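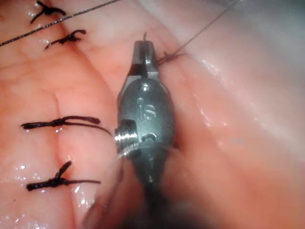 Section 7. Your First Suture Run with the Skorari Trainer

By now the arms are bolted down, the cables are in, and you've been patient through a good deal of reading, so let's get to the part you bought the kit for! Give yourself a quiet hour, and keep the Piras console within easy reach of your chair.

1. Lay the tissue pad in its tray with the incision running away from you, and press the corners down until the pad stops sliding.

2. Wake both arms from the console and wait for the steady tone. It takes its time the first morning, so please don't press the button twice.

3. Load the needle and thread, then let the left and right jaws pass it back and forth a little until your hands feel at home.

Caution: Keep your fingers out of the tray whenever the tone is sounding. The jaws are small but they close firmly.

4. Choose Interrupted Stitch from the menu and work your way along the seam, tying and trimming each knot before you start the next.
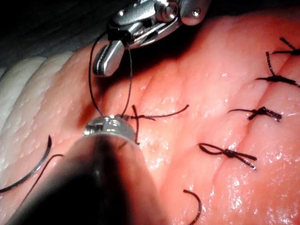 Can I use my own thread?
Any braided practice thread will do, as long as you enter its size under Thread Settings before the run, so that the arms know how hard to pull.

5. When wrapping a knot, leave yourself a generous loop. Beginners nearly always keep it too short (Nanna Hjaltadóttir, who wrote our lessons, still teases the rest of us for it) and then the free tail slips out just as you reach for it.

6. If a thread snags on a wrist, press Hold, open the jaws from the console, and ease the thread away with the blunt hook.

Note: Hold stops both arms where they are. Your run is kept, and you can pick it up again with Resume.

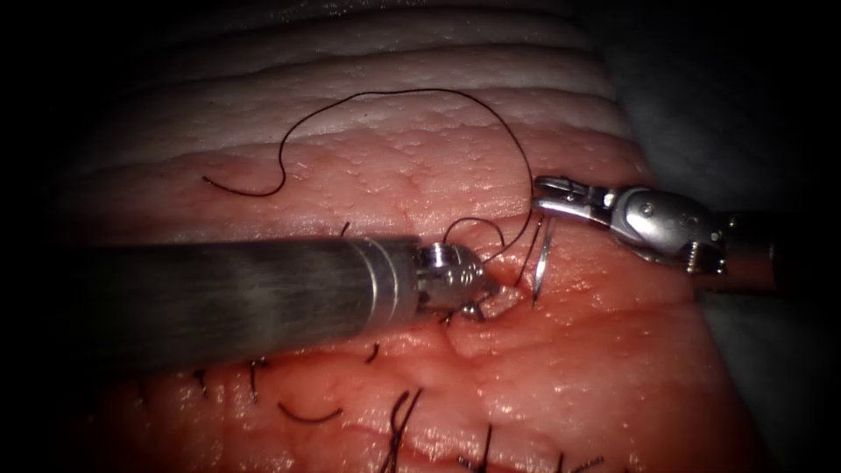

7. Press Finish, let the arms draw back to their rest position, and wait for the tone to stop before you lift out the tray.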